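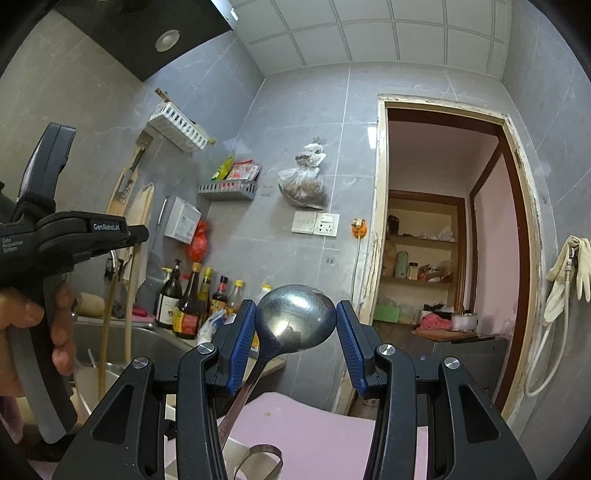
Right, so I've had the Levska for 2,000 miles now and people keep asking what it's like to live with, so here goes (long one, sorry!)

It's a high-roof camper on a van base, diesel, six-speed manual. I drove the automatic as well and it was lovely in town but I missed having something to do with my left hand on the hills.

First thing: the seats. I did 200 miles in one go in June with a single stop for coffee and got out without making the old-person noise. My last van had me walking like a crab after an hour!

Fuel's better than I expected if you sit at 60 and let the lorries go past. Push it to 70 and you can practically hear the money leaving. Tall sides, big flat nose, what did I expect.

Crosswinds, hmm. Coming over the top past Endlow it was moving about quite a bit and I had both hands on the wheel the whole way. Régis Collet says stiffer rear springs would sort it. He says that about every vehicle he's ever sat in, but I might try it.

The 12 volt socket by the bed is in a daft place, right behind where the pillow goes. I've run a lead along the skirting to the other side and stuck it down with tape. Looks terrible, works a treat.

Tyres next. It came on summer ones and I want all-seasons on before we go anywhere muddy. Blandine Sabatier got hers from Moulin and paid 100 quid less for the set than I've been quoted, so I'm ringing them in the morning.

Anyone fitted a Muvness awning to one of these? Does it whistle on the motorway?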